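**Halteo opens its packing table to small household goods**

Dravoditz, 3 Oct 2023 – Halteo, the packing and storage service based in Dravoditz, will from this month accept small household goods in mixed lots. Until now, customers had to sort their things by type before they brought them to us. With the new service, called Furkance, they may hand over the contents of a drawer, a shelf or a kitchen cupboard as they are, and we prepare them for storage or for moving.

The idea comes from a trial which we held in May together with the furniture store Lecomte. In this trial, 291 households gave us small items which they wished to keep but did not have the time to pack. Many of them told us that the large furniture was the easy part of their move. The small boxes, bowls and holders took the most evenings, and they were often the last things to leave the old home.
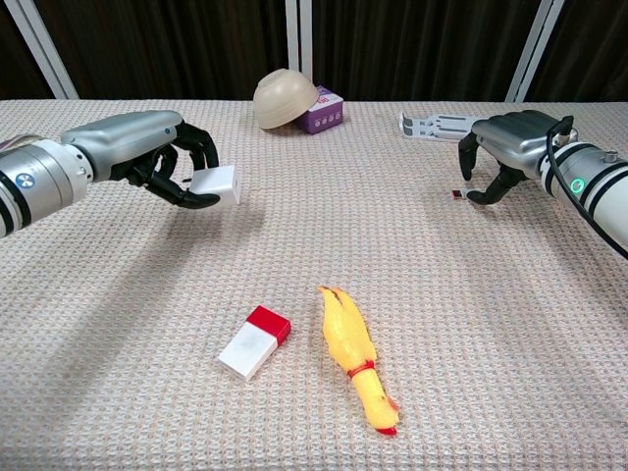

Furkance begins with a table where all items of one lot are laid out before a carton is chosen. At this stage we look at shape and at weight, and we decide which pieces can travel together. Small boxes are normally simple, also when they have different sizes. A ceramic bowl, like the beige one leaning upside down against the purple box, needs more attention – it is wrapped alone and placed in the carton with the rim down. Flat plastic pieces with slats, such as the white rack on the same table, go along the side of the carton, where they take little room. Very small objects are put in a paper bag with the lot number written on it, so that they are not lost between the larger ones.

Each lot may contain up to 100 items and weigh no more than 20 kilograms. Customers receive a written list of the contents, and the same list is fixed inside the lid of the carton. Lots are ready after two working days. Food, medicines, batteries and open liquids cannot be accepted.

The service is available at the Halteo counter in Dravoditz and at the Lecomte store during its normal opening hours. Customers who already rent storage space from Halteo may add a Furkance lot to their present contract without a new registration. Price lists and lot forms can be obtained at both addresses.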